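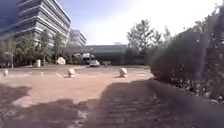 ## Teaching the Tadurex a delivery route across a plaza

The Tadurex is a sidewalk delivery cart that learns a route by being walked along it once. The brochure says up to 91 stops per route. I have never needed more than three, and neither, I suspect, has the brochure.

What follows is for firmware from March or later. Older units hide half these menus.

### Before you go out

- Charge to full. The battery gauge is an optimist.
- Pair the handset indoors. Pairing in bright sun means reading a gray menu on a gray screen.
- Load the Lulton map pack if you bought it. It costs extra and saves an afternoon.

### Record the route

1. Set the cart on open paving and choose **Routes > New**.
2. Wait for the position light to go green. Tall office buildings along one side will slow this down, so move out toward the middle if it sulks.
3. Walk at your normal pace. The cart follows and records.
4. Go around stone bollards with room to spare. Round ones read narrower near the ground than they are at the waist, and the cart looks low.
5. Stop for a few seconds wherever paving passes from full sun into hedge shadow. The camera needs to adjust — skip this and it will brake there on every run, forever, like a horse that remembers a snake.
6. Press **End** at the last stop. Don't press **Finish**. Finish deletes the recording, and I have no theory as to why.

### Clean it up

Open the route on a laptop and look for red segments. Painted parking lines are the usual culprit: the cart takes them for curbs. Select each one, choose **Flat marking**, and save.

Rasha Majali at Sfeir, who sold me mine, suggests setting the speed cap to 3 mph for the first week. I'd leave it there.

### Is it worth it?

At $2,000 plus the map pack, it beats the Remgate on price and loses on manners. The Remgate says "excuse me." The Tadurex beeps.

Last updated June 18, 2018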